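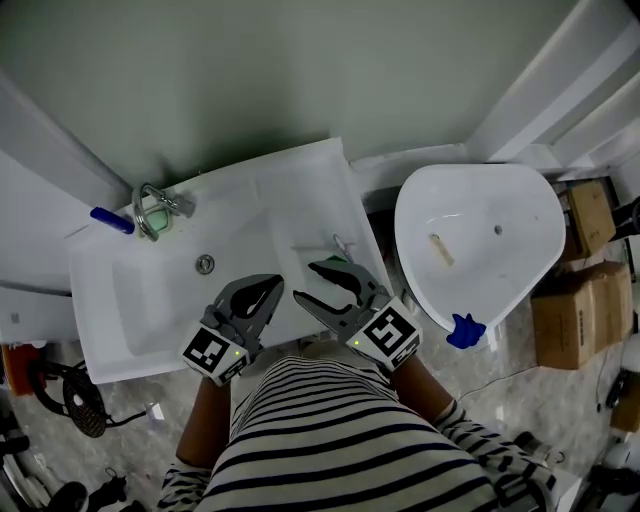

4. Water use at the sink

Figure 4. A small bathroom with a white washbasin and a bathtub beside it.

I'll admit I expected the tub to be the big story here. We had 467 households in Dreltum keeping water diaries through July, and I figured baths would swamp everything else. Nope! The washbasin kept turning up (teeth, shaving, rinsing out socks), and Ohemaa Addo had to redo my coding sheet to fit it all in. One diary came back blank, so the tables use 466.

Related items
Essien, F. Reading meters in Sowah
Leiva, X. Who fixes the tap?

Contact: Theophilus Dogbe | Back to top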